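Subject: [lab-automation] Re: Warkent two-arm simulation package, evaluation period
From: Tassanee Ratanaporn
Date: 15 April 2019

Dear colleagues,

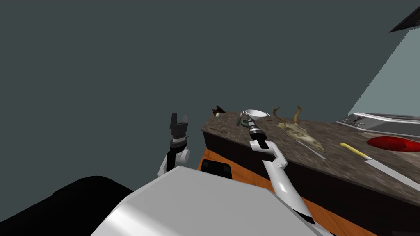
How long does the evaluation license run? The term is 40 days from the day the key is issued, and it may be extended once on written request to the supplier.

My answers to the remaining points raised by Ms. Cirillo follow her text below.

Sveva Cirillo wrote:
> The Inthanon group is considering the Warkent package for its
> course on household tasks. Before we apply for funds, we would
> like to know whether the kitchen counter set can be edited, and
> whether one license covers a shared teaching room.

The counter set can be edited. Objects are placed from a library, and the version we received in March lists 76 of them. The selection is mixed: a funnel and a yellow-handled knife may share the granite counter with an antlered deer skull. Instructors who want a plainer kitchen should plan to prepare their own layout. Ms. Luangrath needed about 20 minutes to prepare her first one.

A single license covers 7 seats on one local network. Seats are released when a user logs out, but a session that ends in a crash holds its seat until the server is restarted. We have reported this to Omevlow, the distributor, and have been told that a correction is planned. No date was given.

> Are both arms controlled from the same script?

They may be. Each arm, with its black gripper, can also be assigned to a separate script, and our students found this arrangement easier to correct. The manual treats the subject in its appendix only.

With regard to cost, the quotation we hold was prepared for our institution and I am not free to circulate it. Requests should be addressed to Omevlow directly, stating the number of seats and the length of the course.

Members who have used the Bornano package for similar teaching are asked to send their remarks to Kanokwan Bunnag, who is preparing the comparison for the list archive.

Respectfully,

Tassanee Ratanaporn
Teaching Laboratory, Software Evaluation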